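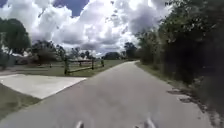 ## Where the translation stands

Progress report to the Adebisi Fund, December. Prepared by Keyvan Alipour for the Ututora poetry archive.

The grant was for a readable English edition of the Florkirov notebooks, with notes on the women the poems are addressed to. We have draft English for 98 of the poems. I'd call maybe half of those fit to print. The rest are accurate and dead on the page, and I don't think another pass by the same hands will fix them.

The application promised "a lost queer classic." I didn't write that phrase and I'd like it out of the publicity. The love poems are plainly addressed to women. Whether the poet was a woman is a guess resting on one signature, and the signature is in different ink.
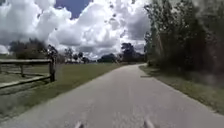

## Money

- Spent to date: $3,000, all of it on translators' fees.
- Scanning was paid from our own budget.
- Nothing has gone to the launch event, and I'd hold it there until we have a text.

## The online reader

Alleo delivered the reading site in usable shape. Line breaks survive on a phone, which was my main worry. Their summary says the trial pages had 606 visits and calls this "strong early demand." I checked the log. A good share of it is us, reloading to see if the footnotes worked.

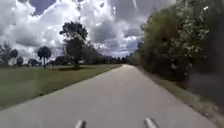
Their other suggestion, a quiz matching readers to a poem by mood, I turned down. If the fund wants it, please tell me directly — I'd want to argue first.

## Dating the notebooks

The catalog puts them at 100 years older than the paper seems to allow. Our paper reader is careful and has given us a written opinion, but it covers only the first notebook. The others may have been bound in later. 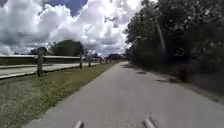
Until that's settled, the introduction can't claim a period, and I've cut the paragraph that did.

## What I'm asking for

Permission to move the launch money to a second translator, preferably a working poet. Also a later deadline for the introduction. The poems themselves can keep the current one.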